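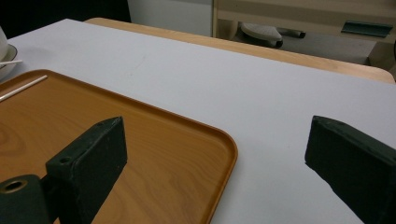

Table station, hand-held gripper: serving tray, cup and saucer on the covered table.

Skorkness Open Day Recordings

Overview

This dataset holds the recordings made at the tabletop station during the July open day at the Skorkness lab. Visitors handled common serving items with a hand-held two-finger gripper while its camera recorded. The set contains 214 episodes from 66 visitors. It was collected as a demonstration first and a dataset second, and the quality varies accordingly.

Contents

episodes/ – one folder per episode, with video, gripper width and pose
visitors.csv – anonymous visitor number, handedness, prior experience (yes/no)
tasks.csv – task code and start state for each episode
splits/ – suggested train and test lists, divided by visitor
notes/ – station log, typed up by Hui-mei Lo

Tasks

T1: Move the cup and saucer onto the tray.
T2: Pick up a thin stick and lay it across the tray.
T3: Slide the tray to a marked position.
T4: Free choice. The visitor names a goal before starting and the operator types it in.

T4 accounts for 87 episodes. The goal text is left as entered, including spelling errors. Several goals were changed partway through an episode; the log lists these where the operator caught them.

Collection procedure

Each visitor watched one run by Yuk-lan Chu or Siu-fong Man, then made up to six attempts. No practice attempts were removed. The operator started and stopped recording with a foot switch. Episodes therefore begin with a short idle section, which varies in length and should be trimmed before training.

The two operators gave different instructions on T2. Chu told visitors to approach the stick from above, and Man let them choose. The operator field in tasks.csv can be used to separate the two groups.

Pose was computed offline with Zono. Gripper width comes from the finger encoder and is stored in millimeters. Both streams are resampled to the video timestamps.

Known issues

The morning block was recorded before the table was moved away from the window. Exposure changes between episodes and pose tracking drops out more often. Affected episodes carry the flag light_shift.

Thin objects are hard to track when they lie parallel to the closing direction of the fingers. Width readings in T2 should not be used alone as a success signal.

Success labels were assigned by one person, Pui-shan Hung, from video. There is no second rater. Dropped items that were picked up again count as success if the end state matches the task.

Background objects were not held fixed. Chairs moved during the day.

Not included

Audio was recorded and then deleted. The afternoon arm replay shown to visitors used a separate controller, and its logs are not part of this release.

Contact

Send corrections to Oi-ling Tseng at the Skorkness lab. Include the episode folder name and the frame number.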